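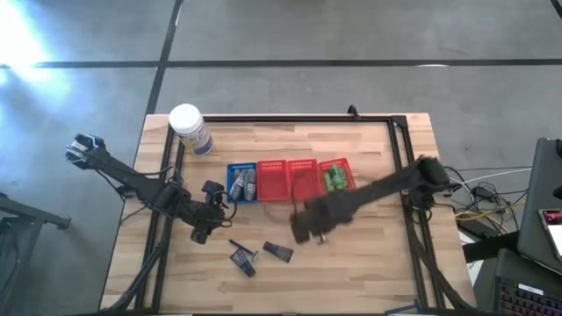
Vetham Public Health Trust is looking for people to join a study of how well immunity to common winter viruses holds up over time, and we would love you to be one of them! The study is called Trillomeo and it needs 2000 adults from the towns and villages in our area. You don't need any medical knowledge, and it doesn't matter whether you have had Covid, flu, both or neither. If you like things sorted and in their place, you'll get on very well with the sample kit, but untidy people are every bit as welcome.

What you would be doing

You'll come to our Karimi Road clinic for a first visit, which takes 40 minutes. A nurse will take a small blood sample and go through a health questionnaire with you. After that it's mostly done from home: a finger-prick sample every month, posted back to the lab free of charge, plus a few questions online or on paper. We start in July and carry on for 20 months.

Who can join

Anyone aged 18 or over who is registered with a local GP. We are especially keen to hear from night workers, carers and people over 70, as earlier studies here have had too few of them. Sorry, we can't take anyone who is already in a vaccine trial.

What you get

Travel costs for the clinic visit, a £20 voucher when you finish, and your own antibody results if you want them. You can leave whenever you like and you won't be asked why.

The lab work is being done by our partners at Pevuvano, who handled 4000 samples for our pilot and are raring to go again.

To sign up, ask for a Trillomeo form at your surgery or at the clinic desk. Evening visits can be booked too.

Posted 2022-04-18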